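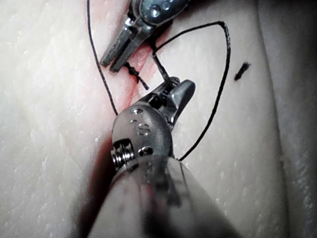
Rovwood Opens Wound Care and Suturing Classes to Small-Town Clinics

INDAU — Rovwood, a provider of continuing education for health care staff, will open its wound care and suturing program to clinics outside the Indau metro area this May. Until now the classes were offered only to staff at partner hospitals in the city.

The expanded program is meant for nurse practitioners, physician assistants and family doctors who treat cuts and minor injuries in places where the nearest emergency room may be a long drive away. Enrollment is open to any licensed clinician whose scope of practice includes wound closure. Clinics can register staff one at a time or book a full class for their own team.

Rovwood will offer the program at two sites, its main classrooms in Indau and a new teaching space on the second floor of the Andrade Building in Colau. The Colau site has its own entrance, free parking behind the building and an elevator. It is close to the county highway, and clinics in the southern part of the region are expected to use it most.

Each class lasts 90 minutes. The introductory series covers wound assessment, cleaning and irrigation, choice of suture material, simple interrupted stitches and instructions for home care. The second series moves on to layered closure, mattress stitches, wounds over joints and the signs that a patient should be referred to a specialist. Participants practice on synthetic tissue pads, and all practice materials are included in the course fee.

Weekday classes start at 5:30 p.m. so that clinic staff can attend after regular hours. A Saturday morning option will be available in Colau. Clinicians who miss a class may make it up at either site without paying again, as long as they do so before the series ends.

"Clinics told us the same thing year after year — they wanted the training, but they could not send someone to the city in the middle of a workday," Rovwood said in a statement. "The evening schedule and the Colau classrooms came out of those conversations."

Some 700 clinicians have completed the program in its hospital version. The course content has been revised for the new audience, with more time given to follow-up visits, record keeping and the treatment of older patients with fragile skin. A printed handbook replaces the slides used in earlier years.

The fee is $68 per class. Clinics that book a full class for their own staff will receive one invoice and may choose the date, subject to room availability. Participants receive a certificate of attendance at the end of each series. Those who need continuing education credit should check with their licensing board before they enroll.

Registration forms and the full class schedule are available at the front desk of both sites and on the Rovwood website. Requests for group bookings should be sent through the contact form on the same site.

About Rovwood

Rovwood provides short courses for nurses, physicians and clinic staff. Its classes cover wound care, patient communication, medication safety and office procedures. The organization is based in Indau.

Media contact: Rovwood Communications Office, Indau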